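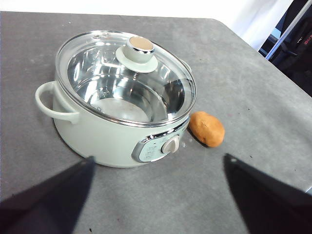 The last ferry to Gurkport went at six and I missed it by the length of a car park. Stood there with the bag cutting my hand. Watched the lights go out past the wall, and then round the end of it, and then nothing, just the buoy. So, back up the hill to the flat I had posted the keys into that morning. My sister had the spare set, and my sister was not speaking to me, and she opened the door before I had finished knocking. She'd stayed on to clean. Everything was packed or given away except what was on the kitchen worktop, and that was mostly Mum's pot, the pale green electric one with the glass lid and the little gold-coloured top on its knob. Nothing in it. We both looked at it so we didn't have to look at each other.

You missed it, she said.

I missed it.

When's the next.

Morning.

She went back to the skirting boards. Hard scrubbing, more than they needed. Nobody was going to inspect the skirting boards. The landlord lived in Dredham and had not been up the stairs in my lifetime, he sent a man, and the man only ever looked at the boiler.

I should say what the row was. It was about a letter. Mum had kept a letter in the bread bin, under the paper, from a firm called Öztürkmen that mended ship's clocks. Three lines. Thank you for your enquiry, the clock is ready, please collect. Dated one November when we were both small. My sister said that meant Dad's clock was still out there, on a shelf, waiting, and we ought to go and ask. I said it was a clock. I said the shop was probably a nail bar. I said it in front of the aunts.

It was the wrong thing to say in front of the aunts.

She cried in the pantry and then she didn't, and that was two weeks of silence, boxes going past each other on the stairs. I'd labelled mine. She hadn't labelled hers. You can guess whose turned up.

Are you hungry, she said from the floor.

I'm all right.

There's a potato.

One?

One potato, yes. Do you want half a potato or dont you.

I said I did. I took my coat off, which was a decision, the heating had been off since noon. No chairs so I sat on the box marked BOOKS (mine) and she sat on one that could have been anything. It creaked like lampshades.
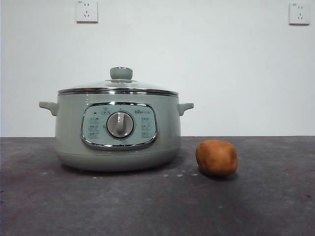
And she said, quite fast, to the cloth in her hands, I went, you know. To the clock place.

When?

Last week. While you were at the bank. I got the bus out to Arkivby and walked up from the harbour. Hundred and ninety-three steps, they've got it painted on the wall at the bottom as if it's something to be proud of.

And was it a nail bar.

No.

She got up and ran the tap for no reason and turned it off again. Her back to me. She has Dad's shoulders, one up, one down, like she's always carrying a bucket. I had never told her that. I'd told other people.

It's still clocks, she said. It's the daughter now. Old herself. She had a ledger, a real one, she wet her finger to turn the pages, and she found us. Our name, spelled wrong, and the date, and then a line through it.

What's the line?

The line's collected.

I waited. Somebody downstairs was moving furniture, or dancing.

He'd picked it up, she said. Same week as the letter. Paid cash. So it was never there. All those years she kept that letter and it was never even there, he'd been in and got it and he – well. He had it with him, didn't he. On the boat.

Oh, I said.

So you were right. It was a clock.

I wasn't right.

You were a bit right.

I thought about Mum lifting the paper out of the bread bin to shake the crumbs off and putting it back, letter side down. Every week or so. She must have handled that letter more than she handled us. She could have gone and asked. It was one bus! She'd have had the answer in ten minutes, line through it, collected, and home again by dinner. And she never did go, and I'd always put that down to her being Mum, she didn't go to places. Now I thought, no. While she didn't ask, it was on a shelf in Arkivby with a ticket tied to it. He might be late for it. People are late for things.

I didn't say any of this. I said, did you keep the letter?

It's in my bag.

Can I see it.

She gave me a look but she got it out. It was softer than I remembered, like cloth along the folds. I'd only ever held it up and waved it about. I read it properly, all three lines, and then turned it over, and on the back there was pencil, very faint. Mum's writing. A shopping list. Flour, matches, something I couldn't read, blue wool.

Did you see this?

See what?

I passed it over. She tilted it to the bulb. She read it out and she could read the one I couldn't, it was ginger, and after that she said flour again, and matches again, and then she was laughing, the awful kind where your nose goes, and I was too, on the box of books, in my socks. I don't know why it was funny. Blue wool. She never knitted a thing in her life.

We ate late and stood up to do it. Half each, she cut it so badly mine was more like a third, and I let her have that. No salt, the salt was in a box. Hers, so no telling which.

About the clock lady, she said. She asked if he'd been happy with it. With the repair.

What did you say?

I said it kept very good time.

We slept in our coats in the back room with the curtains down and the street lamp straight in. Some time in the night she said are you awake and I said no. She said, you could get the later one. Tomorrow. There's one at two. I said I'd have to change the ticket. She said it's only a phone call, and I said I know what it is, and the thing downstairs started up again, definitley dancing, two people at least, one of them heavy on the left foot.

In the morning I rang them up from the landing. She was wrapping the plates again, in newspaper this time, and writing on the box.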